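Why Does String Tie Itself in Knots?

I once put a perfectly neat piece of string in my coat pocket, walked to the bus stop, and pulled out a bird's nest. Has that happened to you? I bet it has!
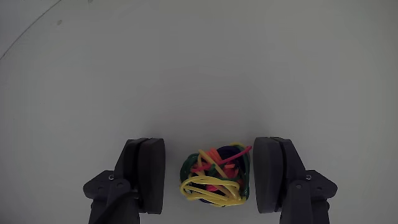 It happens with shoelaces, necklaces, garden hoses, Christmas lights and the cord on my bathrobe. For years I blamed my cat, Zero. But poor Zero can't get into my coat pocket, so I went looking for a better answer.

Let's start with the ends. To make a knot, you need a loose end that can go over, under or through another part of the string. When string is crammed into a pocket, it lies in loops, and the ends are usually sitting right beside those loops. Now go for a walk. Every step gives the string a little bump. Sometimes the end hops over the strand next to it. Sometimes it slides under. A few more hops and slides, and you've got a knot, even though your hands never touched it.

"But wait," said my neighbor Sibel Keskin, who is nine and very good at arguing. "Why doesn't the bumping undo the knot again?"

Great question, and I had to go away and think about it. Sometimes the bumping does undo it. But think of all the ways a string can be lying in your pocket. Only a few of them are neat, and there are heaps and heaps of messy ones (way more than you could ever draw). If you keep shaking things up, you'll probably land on a messy one. It's a bit like dropping a deck of cards and hoping they land in order. Also, strings rub against each other. That rubbing is called friction, and once a knot gets pulled a little bit tight, friction helps hold it there.

Long string tangles more easily than short string, because it can make more loops. Floppy string tangles more easily than stiff string too. That's why a shoelace gets in a muddle and a pencil never does.

Try it yourself

You need a shoebox with a lid, a piece of string 20 inches long, a much longer piece, and a grown-up to cut them for you. Please don't put string around your neck or anybody else's, ever.

Drop the short string in the box. Put the lid on, shake it 18 times, and look inside. Write down "knot" or "no knot." Pull the string straight and do it again until you've had 4 turns. Then do the same with the long string. Which one got more knots? Sibel's long one came out in such a lump that we had to eat a cookie before we could face it.

How to get a tangle out

Don't pull! I know, I always want to pull as well. Pulling makes the knots tighter. Put the tangle on a table and gently tug the loops outward so it gets bigger and looser. Then find an end and follow it back, poking it out of each loop as you go.

My friend Pauline Pearce knits, and she winds all her yarn into balls so the ends can't wander off. I wrap my string in a figure eight around my thumb and little finger, then tuck the end in. It has survived a lot of trips to the bus stop, and Zero has only stolen it once.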